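Thursday, January 24, 2019

PA bench, second day on the Prudier powered mixer. The band wants it back for the weekend run and has been told "probably," a word I now regret teaching them.

Complaint as received: hum on channels three and four, gets worse when the keyboard player is happy. Opened it up. Somebody has been in before us and replaced two of the filter caps with whatever was in the drawer, then glued them down with enough hot glue to survive a tour of the moon. Cut them out. Fitted new ones from the Dimex box. Hum on three gone, hum on four now slightly more musical.

Chased the ground on four for most of the morning. The star washer under the input jack was missing, so the jack was grounding through paint and optimism. Scraped the paint, added a washer, tightened the nut. Noise floor dropped to where I'd expect it. Left it running with a tone at 80 Hz for an hour and went to do other things.

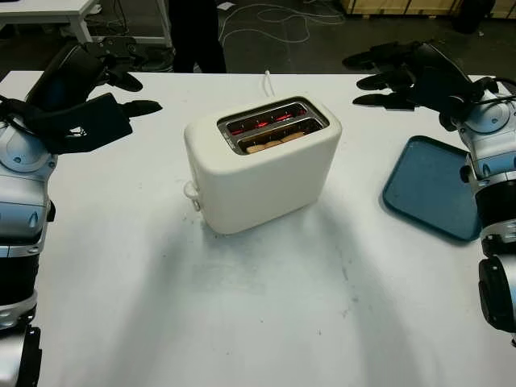 *Toaster on, one slice down.*

Next, the Brunov stage monitors. Two of the four came in labeled "sounds like a wasp." Swept both, starting at 200 Hz and going down. The first has a loose grille, cured with foam tape. The second has a rubbing voice coil, and foam tape will not be helping with that. Need to order a recone kit or talk the band out of owning it. Serial ends in 658, written on the back in marker - please don't put it in the good pile again.

Also the Amarasinghe bass preamp, job 3379. Works perfectly. Has worked perfectly every time it has been here, going back to July. I wiggled every connector, tapped it with the plastic handle of a screwdriver and played it badly for ten minutes. Not a crackle. I now suspect the singer's wireless pack sitting on top of it, but that's a conversation for whoever picks up the phone first.

Left to do:

- mixer: recheck channel four from cold, then lid on (six screws, we have five)
- monitors: price the recone, swap the horn fuse in the one with the foam tape
- preamp: ask them to bring the cable they use on stage, the real one
- find the other long XLR, the one with green tape. It was on the hook Monday

Scope probe is reading low again on the times-ten setting. Trimmed it - use the old one if it matters.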